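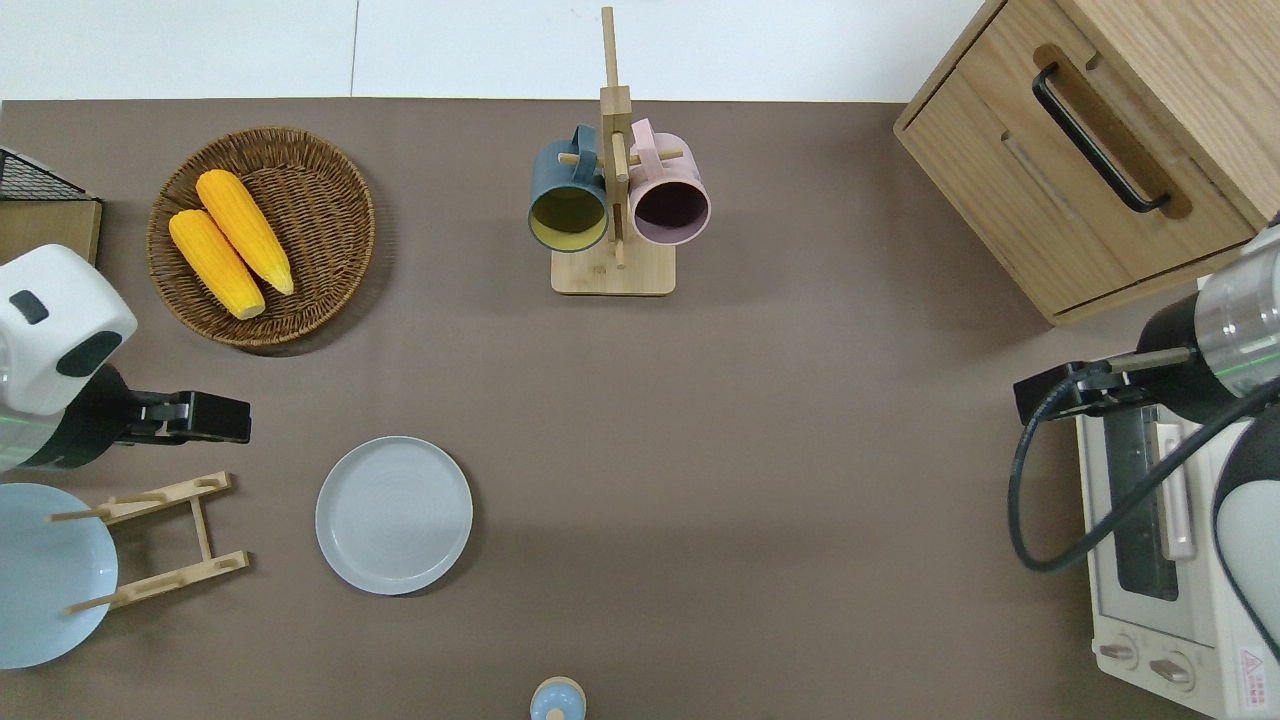 Every robot needs looking after, a bit like a bicycle or a pet rabbit. At the Sivness workshop there is a kitchen robot called Bekix, and before Bekix does anything at all, somebody has to get it ready. Getting ready takes longer than you might think, so settle in!

A robot arm is made of parts joined together, and the places where it bends are called joints – you have those too, at your elbow and your wrist. Each joint is checked by moving it slowly, one way and then the other, while a person listens. A healthy joint hums. A grumbly one gets a note in the notebook, which is now up to page 78.
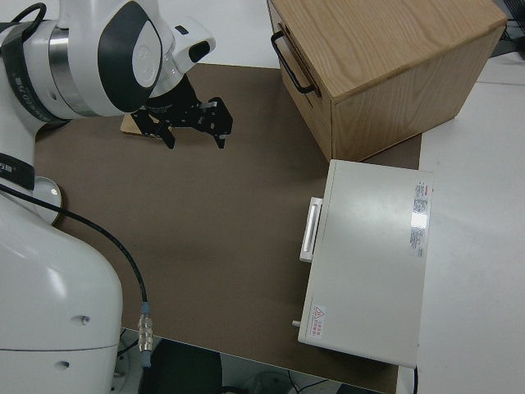
Cables come next. They carry power and messages, and they need enough slack to let an arm swing without tugging. If a plug feels wobbly, the power goes off first and only then do fingers go anywhere near it. (That is a good rule for toasters at home, too.)

The gripper is the robot's hand. Ours get wiped with a soft cloth, and the fingers are opened and closed 7 times to see that they meet neatly in the middle.
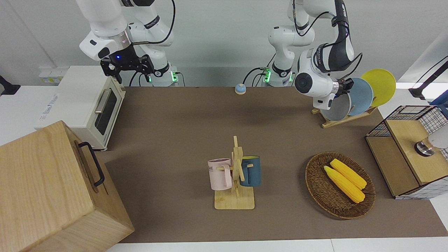 After that the table is set. Mugs go on their pegs, plates stand in the rack, and the corn goes in its basket. A plate that has crept sideways, even by the width of your thumb, can make a gripper miss, so we put things back with great care.

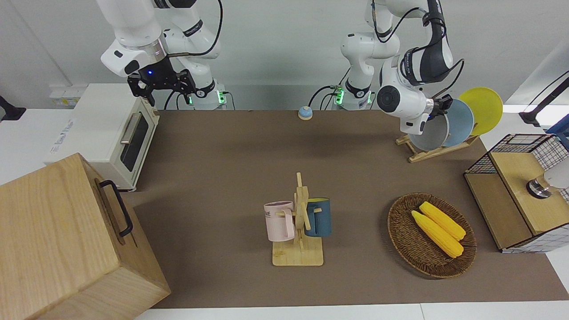 Last of all, the arms make a very slow practice move, with a grown-up watching and everyone else behind the yellow line. Bekix had 300 of these practice moves in July, and the notebook has a tick for every one.

Could you write a checklist for something you look after? Start with what you would check first, and leave room for notes.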